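**Ticket 2508 - Cards placed in wrong pockets after sorting**
Product: Rallow collection manager, desktop version
Status: open, waiting for reply

Hello support team,

I write again about the problem with binder pages. I keep my baseball cards in Rallow since July, and until the last update everything was correct. Now, when I sort a set by card number and print the page plan, the cards after the first page are moved one pocket to the right. The last card of each page goes to the next page, so the mistake becomes bigger with every page.

What I tried already:

- Closed the program and opened the set again. Same result.
- Deleted the page plan and made a new one. Same result.
- Exported the set to a file and imported it in a new collection. The first 3 pages were good, then the shift came back.
- Changed the binder type from Cletavell to "generic". The shift is gone, but the page titles are gone too.

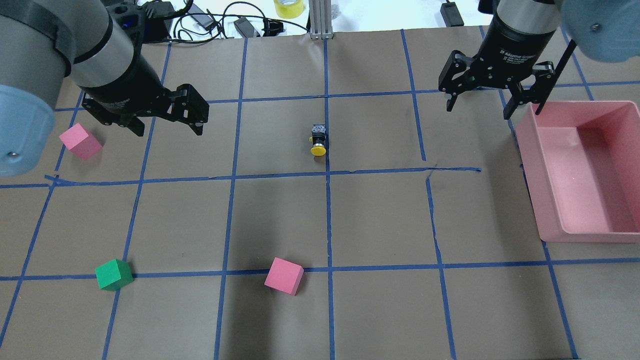
The Cletavell binder type is, in my opinion, where the error is. In its settings the field "start pocket" shows 1, but after I save and open it again it shows 2. I change it back and it does not stay. On screen the plan is drawn as a plain grid, like squares made with blue tape on brown paper, and there the cards look correct - only the printed plan is wrong. Maybe the print part reads the saved value and the screen part does not.

**Added Nov 28, 2020**

I tested with a small set of 20 cards from Jadoon, the insert set with the silver border. Card 6 has a variation, and I have both. When I remove the variation from the set, the print is correct. When I add it back, the shift starts directly after it. My big Brurkilitz set has many variations, so this explains why it is so bad there.

Please tell me if there is a way to lock the start pocket by hand. I can send the export file of both sets. I did not install the new beta, and I prefer to wait with it until my page titles are safe.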